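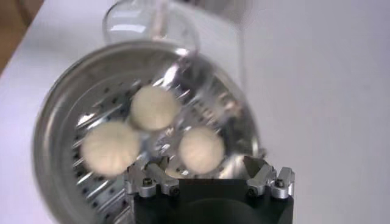

스텐 그릇에 담긴 동글이 셋. 뒤에 있는 건 유리그릇.

2020년 1월

설 준비를 핑계로 드디어 부엌 정리를 시작했다. 사실 핑계가 없어도 했어야 할 일인데, 작년 가을부터 윗장 문을 열 때마다 뭐가 떨어질까 봐 한 손으로 받치고 열면서도 그냥 버텼다. 사람이 참 불편한 데에도 금방 익숙해진다. 아침에 커피 한 잔 내려서 반쯤 마시고, 나머지는 식탁 구석에 올려 둔 채 의자부터 끌어다 놓았다. 그 커피는 저녁 먹을 때가 되어서야 다시 발견했다.

제일 먼저 꺼낸 게 저 큰 스텐 그릇이다. 안쪽에 작은 구멍이 줄줄이 나 있는 그 둥근 것. 이사 오던 해에 Grunia 폐점 세일에서 샀는데, 그때는 이렇게 큰 걸 어디에 쓰나 싶어서 계산대 앞에서도 한참 망설였다. 그래도 테두리가 넓고 반들반들한 게 마음에 들어서 결국 안고 왔다. 버스에서 무릎에 올려놓고 오는 내내 창밖 불빛이 테두리에 비치던 게 아직도 생각난다. 오늘도 꺼내 놓으니 부엌 빛을 받아 은색으로 환한 게, 역시 사길 잘했다 싶다.

거기에 동글이 셋을 담았다. 우리 집에서는 그냥 동글이라고 부른다. 크림색에 크기도 고만고만하고, 겉에 가느다란 주름이 방사형으로 나 있어서 자세히 보면 꽤 곱다. 그동안 서랍마다 하나씩 따로 굴러다녀서 찾을 때마다 애를 먹었는데, 이렇게 한데 모아 놓으니 서로 닿을락 말락 붙어 있는 모양이 꼭 둥지에 든 것 같아서 혼자 웃었다. 앞으로는 무조건 이 그릇에 같이 두기로 한다. 여기 적어 놓았으니 나중에 딴소리하지 말 것!

유리그릇은 그 뒤에 두었다. 원래는 윗장 맨 위 칸에 있던 건데, 의자를 놓고 올라가도 까치발을 해야 닿으니 꺼내 쓰는 일이 거의 없었다. 투명해서 뭘 담아도 예쁜 그릇을 그렇게 높은 데 모셔만 두었다니 아깝다. 이제 손 닿는 데로 내려왔으니 귤이라도 담고, 딸기 나오면 딸기도 담고, 봄에는 꽃도 몇 송이 띄워 볼까 한다. 딸기 생각을 하니 벌써 먹고 싶다.

점심 무렵에 퍼시 렌히포 씨가 잠깐 들렀다. 지난번에 빌려 간 찜솥을 돌려주러 온 것인데, 부엌 바닥까지 살림이 나와 있는 걸 보더니 외투도 안 벗고 접시를 날라 주기 시작했다. 괜찮다고 몇 번을 말려도 듣지 않아서 결국 같이 떡국을 끓여 먹었다. 멸치 국물을 넉넉히 낸다고 냈는데도 둘이서 다 비웠다. 퍼시 씨는 떡이 너무 퍼졌다고 했고 나는 이게 좋다고 했다. 우리 어머니는 떡국 떡이 숟가락에서 흘러내릴 정도로 푹 끓이셨고, 나는 아직도 그게 떡국 맛이라고 생각한다.

먹고 나서 둘이 아랫장을 비웠다. 맨 안쪽에서 뚜껑만 있고 몸통은 없는 반찬통이 줄줄이 나왔다. 몸통은 다 어디로 갔을까. 김치 담아서 여기저기 보내고 못 돌려받은 것들이겠지. 받은 집에서 잘 쓰고 있으면 그걸로 됐다. 짝 없는 뚜껑은 이번에는 미련 없이 내놓았다. Norkine에서 사은품으로 받은 계량컵도 눈금이 다 지워져서 같이 내놓을까 하다가, 쌀 뜨는 데는 아무 문제가 없으니 쌀통에 넣어 두었다. 이러니 살림이 줄지를 않는다.

오후에는 선반 종이를 새로 깔았다. 칸 너비를 재어 보지도 않고 잘라서 첫 장은 모자라고, 둘째 장은 남아서 끝을 접어 넣었다. 문을 닫으면 안 보이니까 괜찮다. 양념병은 자주 쓰는 것만 앞줄에 세우고, 언제 샀는지 기억도 안 나는 후추는 냄새를 맡아 보고 버렸다. 재채기도 안 나는 후추였다.

저녁에 나비드 키아니 씨한테서 전화가 왔다. 2월에 올라오면 하룻밤 묵어도 되느냐고. 당연히 되지, 이제 부엌도 이렇게 훤한데! 그때 석류청을 가져다준다고 한다. 지난번에 준 것도 얼마나 아껴 먹었는지 모른다. 오면 뭘 해 먹일까 생각하느라 전화 끊고 나서도 한참을 식탁에 앉아 있었다. 생선은 별로 안 좋아했던 것 같고, 감자전은 세 장이나 먹었으니 감자전은 꼭 부쳐야겠다. 추우니까 무 넣고 뭇국도 끓이고.

허리가 좀 뻐근하다. 내일은 냉장고 옆 좁은 틈을 닦아야 하는데 팔이 들어갈지 모르겠다. 긴 막대에 걸레를 감으면 될 것도 같다. 고무줄을 어디에 두었더라. 오늘 서랍을 정리하면서 분명히 한데 모아 두었는데 그 서랍이 어느 서랍인지 벌써 가물가물하다. 자기 전에 물 한 잔 마시러 가는 김에 찾아봐야겠다.

잊지 말고 살 것: 선반 종이 한 롤 더, 후추, 귤, 감자.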